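About Kaltico

Kaltico is an independent research and advisory office working on energy supply. We study how gas, electricity and heat move between countries, who pays for the lines and storage sites that carry them, and what happens to prices when one of them stops working. Our clients are grid operators, city utilities, regional governments and a few large industrial users.

We are not a trading firm and we don't hold positions in any energy market. Staff sign a statement to that effect when they join and again every April.

How we started

The office was opened by Tomoyo Sakai, who had spent most of her career planning gas storage, and Selvaraj Rathnayake, who came from the electricity side and had worked on cross-border grid connections. They had met on a long project in which the gas planners and the power planners used different forecasts for the same winter. Neither forecast was especially bad, but the two could not both be right, and the client had already ordered equipment on the strength of one of them.

Kaltico's first contract was to put those two forecasts on the same footing. It took seven months. The method that came out of it, with a good many repairs along the way, is still the core of what we sell.

For the first few years there were four of us in two rooms above a print shop. We now have a staff of 22. Most are engineers or economists. Three came from local government, where they bought energy for schools and hospitals, and they have been very useful in telling the rest of us which parts of our reports go unread.

What we do

Supply studies. A client asks what would happen if a certain pipeline, terminal or power line were out of service for a week, a month or a whole winter. We build the case, run it against cold, mild and average weather, and report how much demand would go unmet and where. A normal study covers up to 100 supply points. Larger ones are split by region and put back together at the end.

Contract reviews. Many utilities still buy under long agreements signed by people who have since retired. We read the agreements, list the dates and volumes that matter, and say which terms limit the buyer's ability to change supplier. We don't give legal advice. If a clause needs a lawyer, we say so and stop there.

Interconnection. When two neighboring systems want to link up, each side usually has its own estimate of the benefit. We prepare a shared estimate and a proposal for dividing the cost. Either side can ask us to change an assumption, and the change is recorded with the name of the party that asked for it.

Public comment. Several times a year we send written responses to open consultations on energy policy. All of them are published in full on our Papers page. We are not paid for these and we don't show them to clients before they go in.

The Bireo model

Bireo is our supply model. It holds a simplified map of the gas and power networks, including storage, and works out the flows hour by hour through a heating season. Gas plants appear in it twice, once as a user of gas and once as a source of electricity. That sounds obvious, but many older models leave one half out.

The model is updated every spring when new storage and demand figures are available. Old versions are kept, so a study from several years ago can be run again with the data we had then. Clients sometimes ask for this when a decision is being audited.

Bireo is not sold as software. We tried licensing it to one utility and spent more time answering questions about input files than doing studies. What we do offer is a results file that opens in any spreadsheet program, along with a plain list of every assumption used.

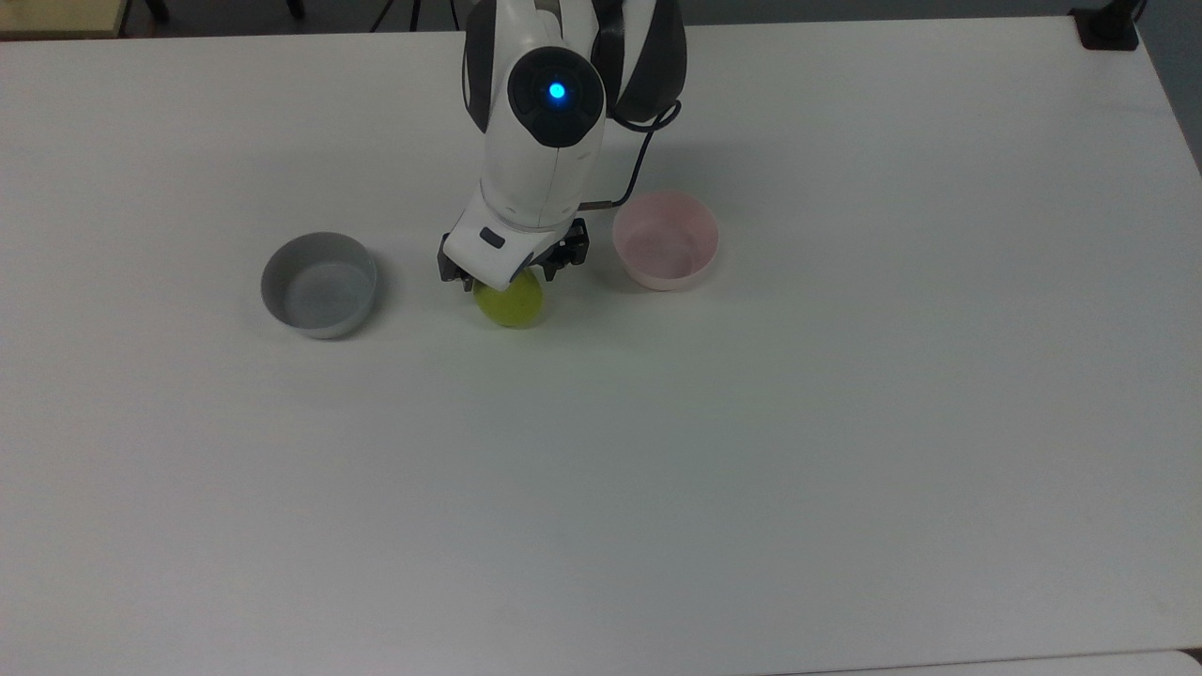 By Selvaraj Rathnayake, co-founder
Last updated 26/05/2021

I have been asked to write the part of this page that covers how we work, mainly for the benefit of people thinking of hiring us for the first time.

A study starts with a call and then a short written scope, usually two pages. The scope says what question is being asked, what data the client will supply and what we will have to estimate. We don't start until both sides have agreed to it. When a project has gone badly for us, the trouble could nearly always be found in the scope, and most often in the word "security." One client means that the lights stay on during a cold snap. Another means that no single supplier covers more than a certain share of the total. A third is mostly thinking about price. These call for different studies, and the cheapest time to sort that out is before anyone has opened the model.

After that we have a data period. Some clients can send us everything in a day. Others need to ask a network company or a ministry, and the waiting is longer than the work. We do not bill for waiting.

A draft goes to the client at the midpoint, with the numbers in it. We ask for factual corrections and we are glad to get them. We also receive requests to soften findings. Our rule is that a finding changes when the data behind it changes. The client is free to add a note of disagreement, and we print it in the final report at the same type size as everything else.

Two people at Kaltico check every report before it goes out, and at least one of them must not have worked on it. Tomoyo reads the summaries herself. She sends back any sentence she has to read twice.

Regional work

Most of our work concerns areas that depend heavily on one source of supply. Three long-running projects give a fair idea of it.

Maltia is a joint study for a group of inland utilities that receive nearly all their gas through one line. It looks at whether sharing storage would cost less than each utility building its own. The first stage found that sharing was cheaper in every weather case but that the agreement on who may withdraw gas first would be hard to write. The second stage deals with that agreement and is still under way.

Um is a smaller project on district heating. The town systems in the study burn gas in old central boilers, and the question is how much of that load could be moved to heat pumps before the local power grid needs new transformers. We measured demand in 2000 homes with the help of the heating companies. The answer varies a great deal from street to street, so the report comes with maps, and the maps have been used more than the text.

The third is a yearly review of emergency plans. We compare what the plans say about fuel switching with the fuel that is physically on site. The results go only to the operators concerned and are not published.

Who pays for us

Nearly all our income comes from fees for studies and reviews. A small part comes from training days for utility staff. We do not take donations, and we turn down work when the client wants the conclusion agreed in advance. That has happened a few times. If a supplier of gas or equipment hires us, its name appears on the front page of the report.

A list of clients from the past three years is available on request. Clients working on emergency planning may ask to be left off it.

Working here

We hire once or twice a year. Openings are posted on the Jobs page and stay up for a month. We look for people who can handle a messy data set and write a clear page about it. A background in energy helps but isn't required, and two of our present staff came from water supply.

New analysts spend their first season on the Bireo update, which is slow work and teaches the network better than any manual. They then join a study team. Travel is light, mostly to client sites within a day's reach. Everyone gets paid time to attend one outside course a year.

We don't offer unpaid internships. There is one paid student place each summer, and applications for it close at the end of April.

Getting in touch

For a new study or a contract review, use the form on the Contact page and tell us the region, the time period and the decision you need to make. Either Tomoyo Sakai or Selvaraj Rathnayake will reply. Please do not send supply contracts through the form. We will set up a secure folder for them once we have spoken.

Reporters may call the main office number. We can explain published work but we don't comment on daily prices.

Corrections to any of our papers should go to the address printed on the inside cover. Errors are fixed in the online copy, with a dated note saying what was changed.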